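The left arm had been perfect for eleven nights, and Margareta Pană did not trust it.

She worked the late shift at Terosach, in the small room at the end of the corridor, where two arms learned to put things in order on a white table. A peach made of plush, a bowl, a glasses case, two baskets. The customer was Dendelia, who wanted machines that could tidy a home.
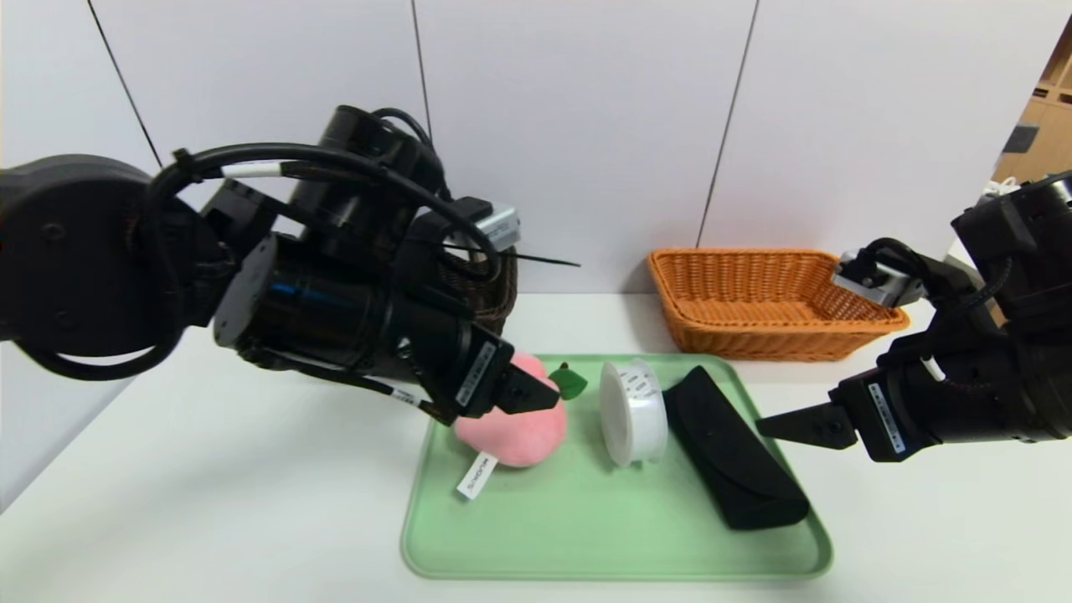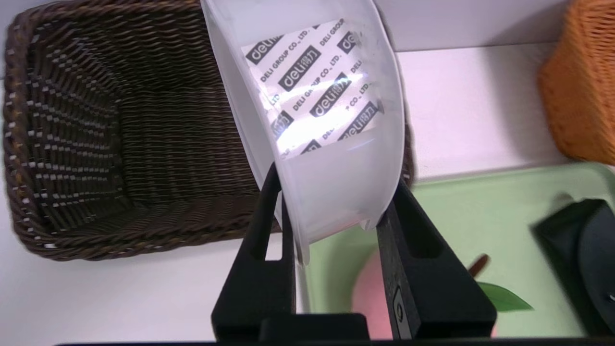

## The grip

It happened shortly after two in the morning. The arm had the bowl and the screen said the force was normal. Then Margareta heard the plastic crack.

She pressed the stop button. The arms froze, as they should, but the left gripper did not open. It stayed closed on the broken bowl, and the screen still said that everything was normal.

"Release," she typed. The fingers closed a little more.

She cut the power at the wall and called Heino Vanags, who had written the grip program and who answered with the voice of a man lying down.

"How much force does it report?" he asked.

"The same number as before. It was the same number all evening, Heino. I am looking at the log and it does not move, even when the gripper is empty."

He was silent for some time. She could hear him looking for his shoes.

## What Heino found

He arrived with his coat over his pajamas and opened the wrist with a small screwdriver. The cable of the force sensor had worn through at the bend. When the signal died, the program had kept the last good value and repeated it, almost 4000 times, and each time it had believed itself.

"I wrote that," he said. "It was for short interruptions. One or two readings."

"And the release?"

"It waits for the force to drop before it opens. The force never drops, so it thinks that it must correct the grip."

Margareta thought about the afternoon, when Yara Khalaf had shown the room to visitors. One of them had offered his hand to the gripper, as people do, and Yara had laughed and said not today.

She wrote this in the report also. Heino read it over her shoulder and did not ask her to take it out.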